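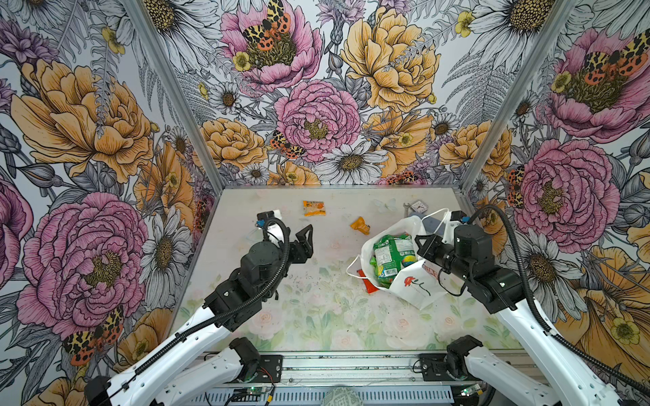 Why do labels come out blank after every second or third print job?
The printer has lost track of where one label ends and the next begins, so it feeds past the print area before the heat is applied. Recalibrate the gap sensor with the correct stock loaded, then check that the label height in the driver matches the roll.

Ticket 386
Product: Cledavora label printer, bench model
Software: Pakzad stock control, printing through the Pusis print service
Site: Honmont, goods-in counter
Opened: 4th August
Priority: normal
Status: closed

Fault as reported
Shelf labels print correctly for a short run, then a blank label is fed, then printing resumes with the text shifted down. The barcode is sometimes split across two labels. Power cycling clears the fault for a few jobs. Same roll type as always, according to the site. Nothing changed on the printer.

Initial checks
Cover latch closed properly. Roll loaded with the labels facing up, guides touching both edges. Printhead cleaned with an alcohol wipe and left to dry. Platen roller turned by hand, no flat spots, a bit of adhesive on the left end, removed. Fault still present.

Self-test printed from the feed button with the data cable unplugged. Self-test was aligned and fully legible, so the head and the heating elements are good. Darkness setting left alone.

Test run A
Sent 12 labels from the Windows test page, bypassing Pakzad. Blank label after the fourth. Fault is therefore not in Pakzad.

Test run B
Same job with the Pusis service stopped and the printer on a direct USB connection. Blank label again, same position. Pusis restarted. It can be left out of it for now, although see the note on queue settings further on.

Sensor check
Config label lists media type as "continuous". It should be "gap". On continuous stock the printer measures by length only and ignores the space between labels, which fits the drift reported. Changed to gap from the front panel, ran calibration, printed the 12 again. All aligned.

Left with the site to run for the rest of the shift.
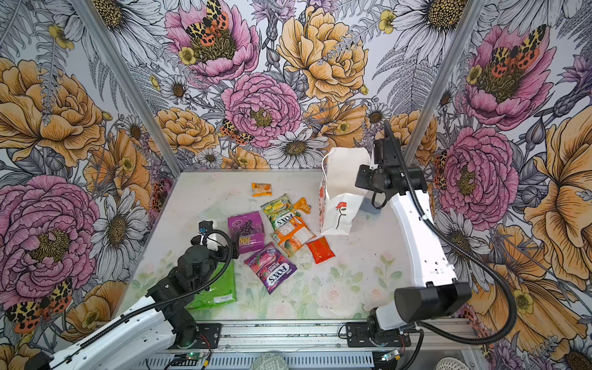

Honmont replied the next morning that the first jobs of the day were fine, that the blanks came back once the counter PC had been restarted, and that a colleague had seen the config label go back to "continuous" without touching the panel.

Follow-up
Setting is being overwritten at the start of a job. The printer stores its own media type but will accept a new one from the driver, and the driver wins. Checked driver preferences on the counter PC: media type "use printer setting" for the logged-in user, which is correct. Checked printing defaults under the Advanced tab: media type "continuous". Pusis runs as a service and reads the defaults, not the user's preferences. This also accounts for test run B, as the printer had already been given the wrong value by an earlier Pusis job and kept it.

Label height in the defaults was wrong as well. It was short by 2 mm compared with the roll.

Fix applied
1. Paused the Pusis queue and cleared the held jobs.
2. Set media type to "gap" under printing defaults.
3. Corrected the label height in the same window.
4. Repeated both in the user preferences so that they agree.
5. Ran calibration with the normal roll loaded.
6. Printed a config label, confirmed "gap", resumed the queue.
7. Restarted the PC and printed a second config label. Still "gap".

Confirmation run
100 labels sent from Pakzad in one batch. No blanks, no drift, barcodes scanned at the start, middle and end of the strip.

Notes for whoever picks this up next
The Cledavora driver resets its printing defaults when it is updated. If the fault comes back after an update, go straight to step 2. Do not increase the darkness to fix a blank label, it only wears the head.

Old config label from before the fix has been scanned and attached. Spare roll of the narrower stock moved to the lower shelf so it isn't loaded by mistake.

Closed with the agreement of the site.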